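Pop-up tissue pack

A pop-up tissue pack is a bundle of folded paper tissues that can be pulled out one at a time through an opening in the wrapping. It may be a stiff card carton or a soft pack in thin plastic film, and it is one of the cleverest small things in the house! 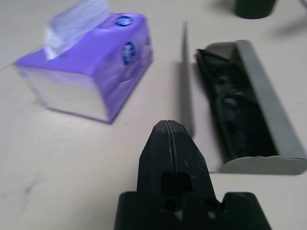

Folding

The trick is in the interleaving. Each sheet is folded so that one edge lies inside the fold of its neighbour, and pulling the first sheet drags the edge of the second into the open — no spring, no moving parts, just paper rubbing gently against paper. If the sheets are packed too tightly they tear, and if they are too loose the next one drops back inside and has to be fished out with a finger.

Soft packs and cartons

A carton keeps its shape until the last sheet and stacks neatly in a cupboard. A soft pack sinks as it empties, which makes the final few tissues a little harder to reach, but it weighs less, squashes into a bag or a glovebox and leaves hardly any rubbish behind. Many people slip soft packs into a fabric or wicker cover at home.

Decoration

Wrappers are a lovely field of design in their own right. Purples, pale blues and pinks are all common, often with clouds, swirls or flowers, and a round or oval emblem is a favourite way of breaking up a plain side. Glossy film catches the light and can make a deep colour look almost silver.

Collecting

Empty wrappers are flat, light and easy to keep in albums. The collector Gyu-bin Kang began with 8 wrappers bought on a trip to Cabanatuan and now has more than 1,000, with a whole album given over to lavender and violet designs. Part of the collection was shown in Gitthorpe one November, where 94 wrappers were hung in order of colour — a wonderful sight by all accounts.

See also

Handkerchief
Paper napkin
Tissue box cover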